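关于我们

Fahy 家具流转服务部(以下简称"本部")设在 Rorville,业务为办公、教学及活动用桌的租赁、搬移、检查、修补和再次投放。本部不销售新家具,不承接定制,不接受软体家具。服务对象包括培训学校、社区活动室、考试场地和短期办公点。

一、沿革

本部最初是 Prirna 培训学校的后勤组,只负责本校教室的桌椅调配。学校缩减教室后,后勤组连同库存桌子一并独立,继续为原校区供货,同时对外出租。早期台账为纸本,后由 Songül Yalçınkaya 改为电子登记,沿用至今。纸本台账仍存于库房,查询早期编号时以纸本为准。

目前在册桌子2217张,其中折叠桌1746张,其余为固定桌架的长桌和少量方桌。在册数不含已判定报废、等待拆解的部分。数字每年二月盘点后更新一次,其余月份的增减记在附表,不改正文。

二、人员与分工

Rin Tanabe:负责人,审核合同、场地图和报废单。
Songül Yalçınkaya:台账与编号,兼管盘点。
Saeed Tabrizi:检查与修补,制定桌面、封边、桌架三类缺陷的判定标准。
Laiba Baloch:现场布置,负责到场前的尺寸核对和到场后的摆放验收。
Woo-jin Seo:搬移作业与装车,编写搬移规程并负责新员工训练。

岗位之间可以替班,但检查和验收不得由同一人签字。

三、桌子的类型

本部在用的桌子按桌架分为两类。

第一类为折叠桌。桌面窄长,桌架可收拢,适合当日布置、当日撤出的场地。折叠桌编号以 Z 开头,贴于桌面背面靠短边处。其主要磨损部位是铰接点、锁止件和桌角。

第二类为固定架长桌,编号以 G 开头。桌架不可收拢,立放困难,占用车厢较多,一般用于租期超过一个学期的教室。其主要磨损部位是桌面前沿的封边,以及桌脚底部。

浅木色和浅绿色桌面在库房中分区存放。同一间教室原则上只配一种颜色,客户书面同意混用的除外。

四、搬移规程

窄长桌的搬移以两端对抬为基本方式。一人也能搬动的折叠桌,在展开状态下同样按两端对抬执行。规程要点如下。

起抬前,双方各站一端,确认桌架完全展开、锁止件到位。手应放在桌面边缘,不得只握横杆。横杆细,受侧向力后容易弯曲,弯曲后桌架即收不到底。

起抬时先报方向,再报"起"。离地高度以桌脚不碰地面为限,不必抬高。桌面保持水平,一端先起会使另一端的桌脚在地板上拖动。木地板场地尤其注意这一点,拖痕的修复费用由作业方承担。

行进中,倒退一方决定速度,前进一方负责看路。转弯时以倒退一方为轴。过门前先停,放下,重新确认门宽,再起抬通过。

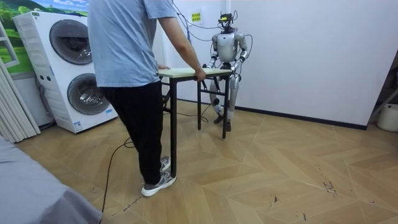

展开状态下的折叠桌两端对抬:浅色木纹桌面,黑色金属桌架。

放下时先报"落",各桌脚同时着地。着地后双方手不离桌面,轻压一次,检查有无晃动。有晃动的先查锁止件,再查地面。地面不平的,在布置单上注明位置,由 Laiba Baloch 决定加垫或移位,搬移人员不自行处理。

鞋子要求为平底、包住脚趾、系紧。衣物不作统一规定,但挂绳、长链和敞开的外套在作业前取下或扣好。

夜间撤场照上述规程执行,不因赶时间简化。Woo-jin Seo 每季度抽查一次撤场作业,抽查结果计入班组记录。

五、检查与分级

桌子回库后,先清空、擦净,再上检查位。检查在日光或白色灯光下进行,视线与桌面成低角度,沿长边看一遍,沿短边看一遍。低角度下,擦拭痕和浅划痕比正上方容易辨认。

桌面缺陷分为以下几种。

污渍:指用湿布和中性清洁剂擦拭后仍留在表面的斑点。不大于指尖的记为轻度,可继续出租;超过的记为中度,送修补。污渍的成因不作推断,只记位置、大小和颜色。过去的检查单上常见"咖啡""墨水"等字样,现已取消此栏。

擦痕:指反光下可见、手摸不出的浅色条纹。不计缺陷,仅在拍照存档时标注。

封边磨损:指前沿发白、变薄或起毛。连续长度超过一掌的送修补。

缺口:指封边或桌面板缺失材料。无论大小一律登记。刮手的立即停用,不刮手的按面积分级。

分级结果为 A、B、C 三级。A 级可用于对外活动和接待;B 级用于教室和考试;C 级只用于库房、工作间和搬移训练,不向客户出租。客户点名要求低价桌时,本部提供 B 级,不以 C 级替代。
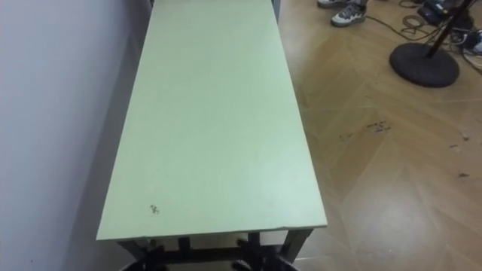

检查桌架时需离地观察。先看立腿是否垂直,再看横杆与立腿的连接处,最后看脚底。黑色漆面的磨损不计入分级,露出金属并有锈迹的除外。脚垫缺失的当场补齐,补齐前不得在木地板上使用。

靠墙摆放的长桌另有一项:桌边与墙面之间须留窄缝,以一指宽为宜。完全贴墙时,桌沿会在白墙上留下横向擦痕,擦痕高度与桌面一致,重新粉刷前难以去除。留缝之后,掉入的小件可以从桌下取出。墙面如有踢脚线,以踢脚线外缘为基准量取。此项由现场布置人员在验收时用量规逐张核对。

六、修补

封边修补在库房内进行。旧封边加热后剥离,清除残胶,按原色或相近色换条,压实后静置过夜。浅绿色封边条供应不稳定,缺货时先登记,不以白色或木色代用。

小缺口用填料补平,干后打磨至与周围齐平。修补面允许有色差,不允许有高差。Saeed Tabrizi 的判定方法是闭眼用指腹横向划过修补处,能感觉到边界的退回重做。

弯曲的横杆只更换,不校直。校直过的横杆在库内试用过一段时间,再次弯曲的比例过高,已停止采用。

同一张桌子修补满2次后,再出现送修缺陷的,直接降为 C 级。C 级桌再次送修的,拆解留用桌架零件,桌面板交回收方处理。

七、台账系统

台账使用自建系统 Juno。每张桌子一条记录,字段包括编号、类型、颜色、级别、所在地点、最近检查人和修补次数。出库、到场、撤场、回库各扫码一次。漏扫的记录会在次日上午九点列入待查清单,由 Songül Yalçınkaya 逐条联系当班人员核实。

最近一次盘点的账实相符率将近97%。不符的部分主要是编号贴脱落和异地暂存未登记。编号贴已改为背面双贴,暂存点也已纳入扫码范围。

Juno 不对客户开放。客户需要在租桌子的清单时,可向本部索取导出表,表中不含检查人姓名。

八、租赁与预约

预约须提供场地平面尺寸、门宽、楼层、有无电梯和地面材质。只提供人数而不提供尺寸的,本部按来单顺序退回补充。

布置图由 Laiba Baloch 绘制,客户确认后生效。确认后改动桌数的,以当时库存为准;改动摆放方向的,在到场前一日中午之前提出,不另收费。

租期内出现的轻度污渍、擦痕和正常封边磨损,不向客户收费。缺口、横杆弯曲和编号贴人为撕除按价目表计收。客户对判定有异议的,可要求在库房复检,复检由原检查人以外的人员进行。

折叠桌的展开与收拢,客户可自行操作。固定架长桌在租期内如需换房间,请联系本部,勿拆卸桌架。

九、库房参观与训练

搬移训练对签约学校的后勤人员开放,内容为两端对抬、过门、靠墙摆放和放下检查,使用库内 C 级桌。训练不发证书,只在 Juno 中登记参加单位。参加者请穿平底鞋,自备手套,本部不提供储物柜。

库房入口在 Rorville 货运侧门,访客先在收货窗口登记。装车时段为早七点至九点,此时段内不接待参观。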